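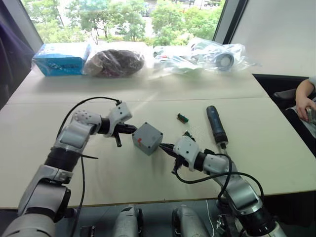 4. Does the Venue Matter?

The claim that a baby shower goes better at home than in a restaurant is repeated so often in hosting guides that it has started to pass for a finding. We could trace it to one source. Bangash and MacLeod interviewed hosts in Sisness and reported that home parties felt "closer" and "less rushed" to the people who gave them. That is a fair report of what hosts said. It tells us little about guests, who were not interviewed, and less about mothers-to-be, who were asked only whether they had enjoyed the day. All of them said yes. It is hard to imagine many women telling a stranger with a notebook that the party their friends paid for had been dull.

Our own sample has 90 showers, held in Sisness and Dreltenstead, and we tried to ask questions that left room for an unkind answer. Guests filled in a short form at home, after the party, and the form did not go back through the host. We asked how long they had stayed, whom they had talked to, whether they would have left sooner if leaving had been easy, and what they remembered of the games. The last item was meant as a warm-up. It ended up being the most useful thing on the page.

Guests at restaurant showers did not stay for less time than guests at home showers once the length of the booking was taken into account. They did talk to fewer people. Bangash and MacLeod would probably read this as support for their view, and it may be, but seating explains a good deal of it. At the Becerra, where several of the Dreltenstead parties took place, guests sat at one long table and ordered from a menu. A person in that position talks to whoever is on either side. When the same restaurant gave a party its back room, with food laid out on a sideboard and chairs left loose, the answers looked much like those from living rooms. We are not willing to call this a venue effect. It looks to us like a chair effect, and a host with a small apartment and a heavy sofa could produce it just as well.

Games are where the advice is most confident and the support is thinnest. The planning service Zistel tells its users to schedule 4 games for a party of ordinary length. We asked where the number came from and did not get an answer we could use. In our forms, guests who had sat through that many games could usually describe 2 of them. Bingo played while gifts were being opened was remembered best, and we suspect this has less to do with bingo than with the fact that it gave people something to do during a part of the party that is otherwise spent watching. Guessing the size of the mother's waist with a length of ribbon was also remembered, mostly by people who had disliked it.

Decorations gave us nothing. Guests liked them. They liked the costly ones and the ones made from craft paper the night before, and they praised banners, candles and cupcake flags in nearly the same words whatever had been spent. A reader could take this to mean that spending is wasted. We would be slower to say so. People praise decorations out of manners, and a form that asks about them will collect manners.

A word on the mothers themselves. We spoke with them when the baby was 6 months old, on the theory that by then the thank-you notes would be written and the need to be gracious would have eased. The theory may be wrong. Several did speak more freely, chiefly about being the center of attention for a whole afternoon in July while tired and hot. Others repeated the same warm phrases they had used in the week of the party. We have no good way to tell whether the second group was being polite or had simply enjoyed themselves, and we doubt that earlier studies had one either.

The differences between towns were small, and we do not interpret them. Most Sisness hosts were sisters or cousins of the mother, most Dreltenstead hosts were coworkers, and our sample cannot pull the two apart.

Figure 2. Two white robot arms above a pale beige tabletop, with a small gray plastic box.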